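4.2 Household chores and the question of readiness

We come now to the part of the study that most readers will have turned to first, and we ask for a little patience, as the answer is a mixed one. The question put to us by our partners at Trudent and Cladov was a plain one: can a machine tidy a living room yet, to a standard that the person who lives there would accept? Our short reply is that it can do a good deal of the picking up and rather little of the tidying, and the rest of this section is about the space between those two.

The chores were taught by people. Each wearer carried a backpack rig and a handheld gripper, and worked in a large open room set out with ordinary furniture, among it an orange sofa, a low table and a brown wooden piece that served as desk or cabinet as the task required (Figure 3). Several people worked at the same time, which we came to like very much, as a real home is seldom still either.

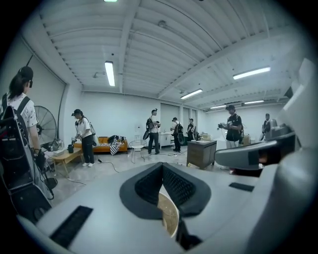 Each chore was demonstrated 40 times before any training began, and the trained arm was then tested at our Imville site in a room it had not seen before. We scored a trial as a success only when the object ended up where a person would have put it, the right way up, with nothing else knocked over. This is a stricter rule than the one used in the Golestani benchmark, and we would gently warn against laying the two sets of numbers side by side. In all we ran 1,000 trials.

Boxes and rigid containers went well. The arm found them, closed on them and set them down with a steadiness that pleased us all — even when the box had been turned on its side. Cloth was another matter. A folded blanket could be lifted, but it seldom stayed folded, and in 18 trials the arm carried it to the correct seat and then let it slide to the floor. A person feels the weight shift and catches it without a thought, and our policy had no such habit to draw on.
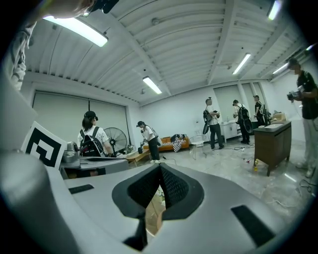 Figure 3. The furnished room during demonstrations, at two points of view.

We were also surprised by how much of a chore lies in deciding that it is finished. Our demonstrators would stop, look over the tabletop, and nudge one last thing into line, and they did this so lightly that most could not recall it when asked. The trained arm copied the nudge faithfully but had no notion of when it was called for — sometimes it straightened a box that was perfectly straight already. We return to this stopping problem in Section 5, where the shop-floor tasks give us a cleaner way to measure it.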